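Tostine: small things on a marble floor

Hi, and thanks for opening the readme before the zip. I'm Danuta Olszewski, I put this collection together with Remigiusz Czarnecka, and between the two of us we have spent far too many evenings talking about cubes and batteries.

What's in it

Tostine is a picture collection of little everyday objects being picked up, held, passed along and put down again. There are 3643 pictures in 547 folders, one folder per session, and 18 kinds of objects across the whole thing. The ones you'll run into most are the small colored cubes (blue and lime green are my favorites, they're so easy to spot!), the orange batteries and a white bottle with a black label. I wanted things you could find in a kitchen drawer or at the bottom of a toy box, the stuff that ends up lying around together in real life anyway.

The setting

I get more mail about the background than about the objects. The walls have a terrazzo-style pattern in black, mustard, pale pink and light gray on off-white, and the floor is a gray marble effect with veins running through it. Yes, both at once. Remigiusz wanted plain gray and I argued for the terrazzo for most of January, and I won, and I still think it looks great. 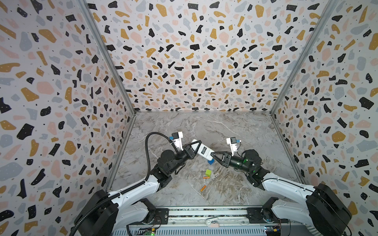

What I like about a busy background is that it makes you look properly. A blue cube on plain paper is no work at all, but give it brown and white swirls underneath and mustard blobs behind it and suddenly you have to decide where the thing ends and the floor begins. If you only want clean backgrounds, try Follis, our older set, where everything sits on one flat color. The two use the same object names, so you can mix them.

How the folders work

Each folder has its pictures plus a text file called notes. The notes are mine, typed while drinking tea, so expect typos. I write down which objects were out and anything I thought was worth remembering. Objects are named by color first, then shape: "blue cube", "green cube", "orange battery". Lime green is just "green" in the notes, sorry, I got tired of typing it. If two of the same thing are out, I don't number them.

Close views and wide views sit side by side in the same folder. Wide ones are better for seeing what's next to what. Close ones are where you get the faces of the cubes and all the specks on the floor.
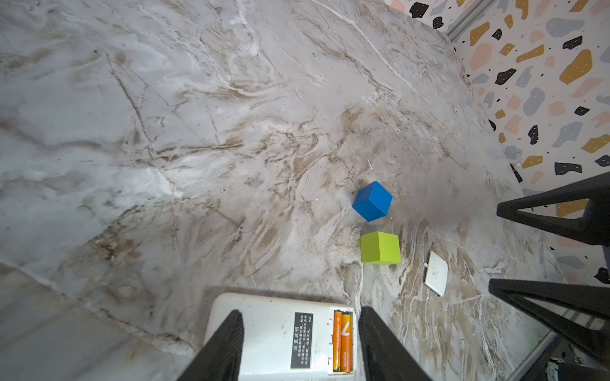

Close view: blue and green cubes on the marble pattern, flat white square to the right.

Known problems

- Flat white things are hard to name from a close view. I use "white square" when I can't do better.
- Small objects get hidden behind bigger ones all the time. I list them in the notes if any part is showing.
- Crumbs and specks on the floor aren't labeled and I don't plan to start.
- In 2 folders the notes are missing. Remigiusz says he has them somewhere.

Versions

The first version was called Mondal and had the same pictures with much messier names. If you still have scripts for Mondal they'll mostly run, but check the battery names, those all changed.

Using it

Help yourself for study, teaching or tinkering. Please mention Tostine if you publish something, and do write to us if you find a wrong name in the notes, I fix those pretty quickly. Next up is Hevereo, with bowls and spoons, and we are already arguing about the wallpaper.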